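This site uses cookies to improve your experience. Accept | Manage settings

Week 3 handout: What a picking cell really costs

Welcome back! Today is my favorite topic in the whole course — money. Everyone comes in wanting to talk about the arm, and I get it, the arm is the fun part. But the arm is one line on the budget sheet, and you'll be filling in a lot of lines before Monday, June 22, 2026, when your plans go to Njoroge Athumani for review.

Start with the work. What are you picking up, how is it lying, and where does it have to go? Write that down before you open a single catalog. A gripper quote from Filavis means nothing until you know the widest and narrowest part it has to hold.

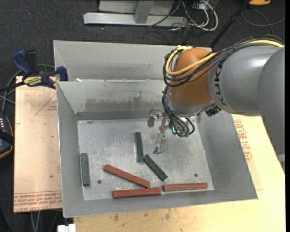 Then go through the small stuff, and please don't lump it all under "misc." Cables and cable ties, connectors, bins, clamps, a table that doesn't wobble, spare fingers for the gripper (order two sets!). Last year's Mbwambo team left these out and had to find another 15 percent in January. They managed, but it was a rough month.

Things to put on your sheet:
- Arm and controller
- Gripper, fingers, spares
- Bins, table, fixtures
- Safety review and training hours
- Integration time, in hours, with a name next to it

Esperanza Alcantara has kindly shared her planning sheet from the Pratico project, all 49 rows of it. Read the notes column — it's wonderful. Copies are in room 518.

Filed under: Course Notes, Automation, Budgeting
3 comments | Share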